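Masine publishes plain-English guide to pharmaceutical stability testing

Free handbook explains why a tablet must sit in a cupboard for three years before anyone may trust it

Masine, the regulatory writing consultancy, has released a free guide to stability testing for small medicines manufacturers. It runs to 30 pages, which the company believes makes it the shortest document ever produced on the subject by people who are paid to write long ones.

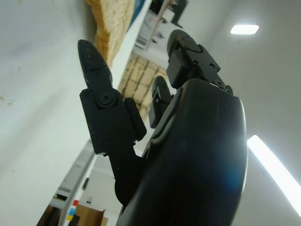

The guide grew out of a review of 985 questions sent to Masine's helpdesk by firms preparing their first product applications. A good many asked what an expiry date is based on. Several came from firms that had already printed one.

Chapters cover choosing storage conditions, picking batches, setting a testing timetable and writing up results that refuse to form a straight line. There is also a section on packaging, a topic usually remembered the evening before submission.

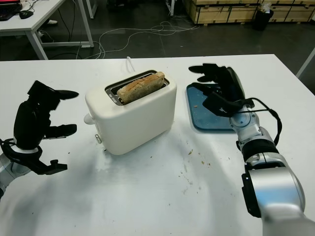
Does a change of bottle supplier mean starting the whole study again? It depends on how closely the new bottle matches the old one, and the guide sets out what to compare before anybody panics.

Draft chapters were tried out on 900 readers in quality and regulatory jobs, who returned 3544 comments. Masine has read all of them, including the long one about semicolons. The worked tables at the back were rebuilt as a result, and the glossary no longer defines "shelf life" as "see expiry". 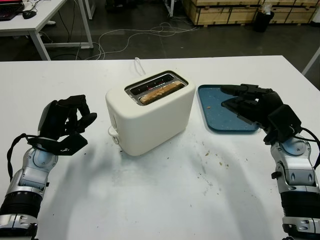 Leitner, who read two of the drafts, would have liked more on liquid products, and remarked that the chapter on humidity was "the first I have finished without a lie-down". A supplement on liquids is planned for February.

The guide can be downloaded from the Masine website without registration – the company already has enough email addresses. Printed copies are available on request and should be stored in a dry place.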